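We use cookies to improve your visit. By continuing to browse Lerkstead Weekly you accept our cookie policy.

The laundry got there first

I have worked in the laundry at the Dravham guest house for 17 years, and I have opinions about the robot. Plenty of people do, and most of them have never folded a fitted sheet in their lives!

My boss, Balthasar Widmer, told us in July that the small loads would be going over to a machine with two arms. Small loads means guest clothes, the fiddly stuff. We do more than 624 of those in a busy month, and I won't pretend I love all of them (sandy swim trunks, I'm looking at you).

So am I against it? No. My back is very much in favor. What bugs me is how the talk goes. Everybody asks whether it can do the job, and hardly anyone asks what the job is. Loading a washer is the easy bit. Checking pockets, spotting the wool sweater that'll come out fit for a doll, calling room 8 to ask about a stain before it's too late – that's where my day goes, and none of it is on the Brastis price sheet.

I also don't buy the line that we'll be "freed up." Freed up for what? If the answer is fewer hours, say so on a Tuesday morning when we're all in the room, and let us argue.

An open door, an empty drum, a basket on the floor with a red shirt or something like it crumpled inside. I've started more shifts that way than I could tell you.
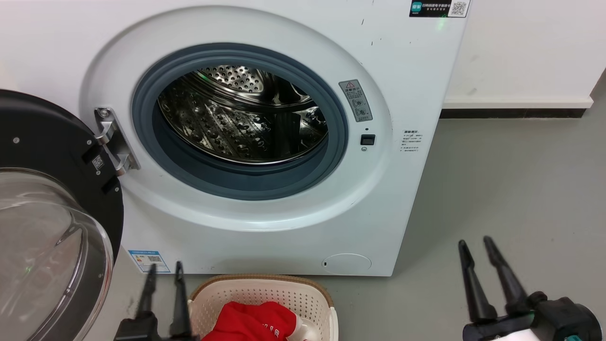
What I'd ask for

Put the people who do the wash in charge of what the robot gets and what it doesn't. Pay us for the hours we spend teaching it. And keep the phone calls with us, please. Guests like a voice, and I like the guests, mostly.

Related
Bühler bakery drops its night shift
Letters: who fixes the checkout machines?
Dravham's old wash house, built 1885, is up for sale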